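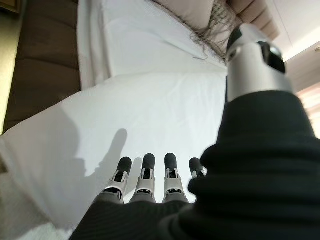 A white sheet on the bed, and four fingers with black tips.

Why Do Some Houses Have a Window in the Roof?

Look up! If there's a ceiling above you, the daylight in your room has to come in through the walls. But some homes have a hole cut right through the roof, with glass fitted over it. It's called a skylight, and it's a wonderful thing to have over your head.

A window in a wall mostly sees the sky sideways. There may be trees in the way, or the house next door. A skylight looks straight up at the sky, so much more light can tumble in, even on a gray February morning.
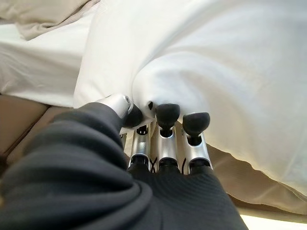

Soft white fabric in a mound.

How do builders make one? First they work out where the rafters are. Rafters are the long sloping beams that hold the roof up, and you can't just chop one out! If a rafter has to be cut, the builders add strong pieces of wood around the gap to carry the weight. Then in goes the frame, and then the glass.

Next comes the clever part – keeping the rain out. Thin sheets of metal called flashing are tucked around the frame, overlapping like fish scales. Water slides from one piece to the next and runs off down the roof.

Estíbaliz Vidal builds attic rooms in Tidville, and she has fitted 200 skylights. Her favorite was in a bedroom where you can lie down at night and look for the moon.
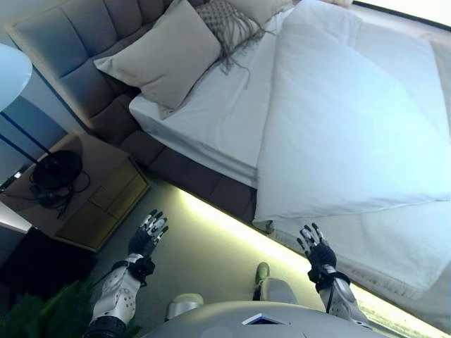
Skylights can make a room too bright or too warm, so many of them have a blind that slides across the glass. Soft things help with a different problem, which is noise. Rain on a skylight can be loud! A padded headboard and a few pillows, like the three on this bed, soak up a bit of the sound bouncing around the room.

Next time you're out for a walk, see how many roof windows you can spot.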